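Two-arm table setup: left gripper pushes the cup along instead of picking it up

Posted in Home Builds by Aleksi Kallio, November 3, 2025
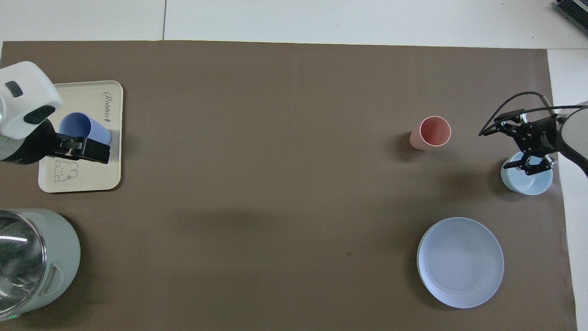 Left arm on the lavender cup, right arm over the bowl. Brown paper is the work surface.

I have two arms facing each other across a white table in our shared workshop, both run from one Ridoreck controller board. The goal is to set out and clear a few dishes. Plates I'm leaving for later. The right arm is fine with the bowl. The left arm is my problem.

With a cup standing upright it closes on the wall and lifts with no trouble. With a cup lying on its side on the tray, the fingers touch the far side first and the whole tray slides a little before the grip closes. By then the cup has turned and the lift comes out crooked. Some 50 tries so far and I'd say fewer than half were usable.

Close position is set to 907 and open is 1,115. I have tried slower closing and it only makes the slide slower. The tray is smooth underneath and so is the paper. Cups are the cheap plastic kind from Mercado. Do I need to change the fingers, or is this a calibration thing?

Ľudovít Bednárik
Your gripper center is off. If both fingers travel the same distance and one lands early, the arm is sitting to one side of the cup's middle. Don't touch the close value yet.

Take the tray away and lay the cup straight on the paper. Bring the arm down, close until one finger just touches, and stop. Measure the gap on the other side. Mine was 7 mm when I did this, all of it from a wrist joint I had bolted back on one spline tooth over. Fix the wrist zero first. If you can't get it all out that way, put the rest in as a tool offset.

After that, tape the tray down and run it again. If the cup still turns, check your approach angle. The fingers should come in square to the length of the cup. A cup is wider at the rim, so if you grab near the opening it wants to squeeze out toward the narrow end. Go closer to the bottom.

I'd also move that kettle while you are testing. It's near the left arm and a bad wrist zero can swing wider than you expect.

prirkgate_bench
had the same thing, put rubber shelf liner under the tray and forgot about it. works ok

Conis
Shelf liner will hold the tray but the cup will still roll if the centering is bad, so do the measuring too. Thin foam tape on the inside of the fingers helped me with plastic cups. Change it when it gets shiny. Also write down your open and close numbers before you add the tape, you will need a slightly wider close afterward.

Aleksi Kallio
Measured it with the tray off. The gap is there, and it's on the side I would have guessed. Going to pull the wrist cover tonight and look at the spline. Kettle is going on the shelf.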